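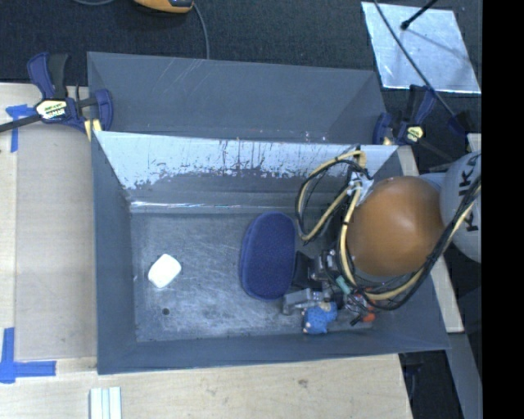
*The arm at the front bin, Drirgate.*

Ekow Fiadzo had worked with the arm for five years, and in that time he had heard it make every sound it could make. He knew the small click of the fingers and the breath of air in the hoses. So when he heard the new sound he put down his tea and did not pick it up again.

It was a soft sound, like a shoe on sand. It came when the arm went into the bin, and a little later, when it turned its wrist to bring the fingers close to the blue case, it came again.

He pressed the stop.

"What is it?" his sister called from the other room. Mariama did the accounts of the Drirgate workshop and also wrote its letters, and she could hear the silence of a machine better than he could.

"I don't know yet."

"Is it broken?"

"I said I don't know yet."

She came to the door with her glasses pushed into her hair. The arm had stopped low in the bin with its fingers beside the case. The hoses lay around it in their thick bundle, tan and black, and one loop of them hung out over the floor of the bin. Ekow looked at this loop for a long time. He had an opinion about it, but he was a man who did not like to have his opinions too early.

"The people from Kullia are waiting for the numbers," Mariama said.

"Yes."

"They want 500 picks without a fault. You have 327."

"I know how many I have."

He had counted them himself, all through the night, with a pencil. The night had been a good one. The arm had gone down and come up, and down again, and toward morning he had begun to believe that the contract would be theirs and that he could pay Agbenyega for the compressor, and stop walking the long way home so as not to pass the man's gate.

Mariama did not say the next thing at once. She took the glasses out of her hair and cleaned them on her sleeve.

"If it only makes a sound," she said, "then it is not a fault. A fault is when it drops something."

"Who says so?"

"The paper says so. I have read the paper. You have not."

This was true. He had read the first page and the page with the money.

He thought about his father, who had driven a truck for a cement company, and who once stopped on a hill at night with a full load for the reason that the brake pedal felt "polite". That was his word. He sat on the hill until daylight, and lost a week's pay, and at home he was shouted at by their mother in front of the neighbors. The children never learned what had been wrong with the brake. Maybe nothing was.

"Lock it for me," Ekow said.

Mariama went to the wall, turned the main switch, and put the padlock through it. She hung the key around her own neck. This had been their rule from the second year, after the business with his thumb: the person who puts a hand in the bin does not turn the switch, and the person who has the key does not go out of the room, even if the telephone rings.

The telephone rang. She did not go.

He waited until the needle of the air gauge had gone down to nothing. Then he leaned over the bin and put two fingers under the loop of hose, very gently, the way one lifts the ear of a dog. The outer side of the tan tube was all right. He slid his fingers along it, up toward the big orange cover, to the place where the bundle turned under and he could not see. There he felt it. The tube was flat on one side, and on the flat side it was rough, and in the middle of the rough part his nail went in.

"Well?" Mariama said.

"It rubs. When the wrist turns, it rubs on the cover. It is almost through."

"How much is almost?"

"My nail goes in."

She came near and wanted to feel it too, so he held the key for her while she put her hand in, and then he gave the key back. It was a strange little ceremony and they did it with serious faces.

"And if it goes through?" she asked.

"Then the air goes out and the fingers lose what they hold. If it's over the bin, it drops in the bin. If it's over the table—" He looked at his chair, with the cushion, on which he had sat all night with his pencil, bending forward from time to time to see better. The tube was pointing quite exactly there. "It would also whip," he said.

Mariama looked at the chair.

"You will not sit there anymore," she said.

"No."

"I will write to them." She was already walking, then she remembered the key and stopped, and stood in the middle of the room, annoyed. "I'll say that we found wear on a hose at pick 327 and we begin again from zero. Should I say a tie was in the wrong place?"

"Was it?"

"You tell me. Who put the ties?"

He had put them. It had been in September, on a hot afternoon, and he had pulled the last one tight without turning the wrist to its end, as he wanted to be home before the rain. He could remember the rain quite well. He had been caught in it anyway.

"Write that I put it in the wrong place," he said.

"With your name?"

"With my name. And put the date."

So she wrote it in the workshop book first, standing, with the key swinging over the page: *2018-10-19. Air hose worn at wrist cover. Tie placed wrong by E. Fiadzo. Stopped by E. Fiadzo.* She had added the last sentence without asking him.

There was some new hose on the shelf at Nillura's shop across the road, and it would not be open for another hour. Ekow moved his chair to the other side of the room. He found that from there he could see almost nothing of the bin. He would have to get used to it. He drank his tea, cold as it was, and began to cut the old ties, one after the other.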